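Monday, glaze bench

Cone 6 test of the Belkadi clear over the iron slip, second go. 14 tiles in, all out by half nine. Kiln log looks sane for once, top shelf a touch hotter than the bottom, same as every firing since the element was changed.

Tiles 1 to 7 (thin coat, two-second dip) are fine. Dull, but fine. The thicker ones have crawled along every edge, and tile 11 has let go of its glaze altogether and handed it to the kiln shelf, where it will be staying. Greltcombe want this on mugs. I would not drink out of tile 11.

Ashraf Mansour thinks dust on the bisque. I think the slip is shrinking under the glaze. We have agreed to wash half the next batch and see who has to buy the biscuits.

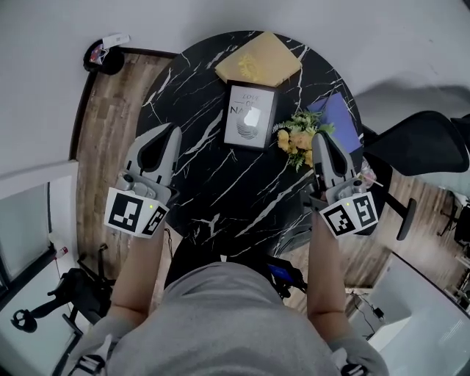
Sieved the leftover bucket again, 80 mesh, and got a good spoonful of lumps out of a glaze I had down as "well mixed" last week. My handwriting, sadly. Specific gravity was 1.52, so I let it down to 1.45 and relabelled the lid.

Next firing: same clay, same slip, 10 tiles, five washed and five not. Hold at top for 10 minutes instead of 20. Slow the cooling if the controller will take the extra step, it sulked last time.

Need more shelf wash. Also a new shelf, see tile 11.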